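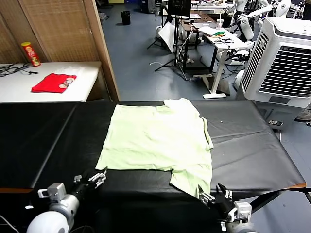
How should an operator guide a robot through folding a T-shirt?

Slowly, at an even speed, and in the same order every time. The robot learns from what the operator does, hesitations included.

Advice for operators, Trandum Household Skills Workshop

Before starting
Lay the garment on the padded table with the collar at the far side. Smooth out large creases by hand. Small wrinkles may stay — the robot will meet them in ordinary use. Where a hem hangs over the front edge, it may be left there and taken up with the gripper.

During the fold
Open the fingers fully before approaching the cloth. Take hold of the hem a little way in from the corner, and close gently. Both arms should lift together. If one side slips, lay the shirt down and take a fresh grip; do not drag it across the table.

Guiding by hand
Hold the arm behind the wrist, never by the fingers. Operators changing over from remote control should allow nine practice folds before recording.

Keeping records
A spoiled attempt is to be marked as such and kept. Of the 1,407 folds recorded by May, 433 included a second grip, and these have proved useful in training.

Questions may be put to Obed Gyamfi at the workshop desk.

Last updated: 30 June 2018

This site uses cookies. By continuing to browse you accept their use.

Related pages
Pairing socks by remote control
Care of gripper fingers
Towels: guiding the first fold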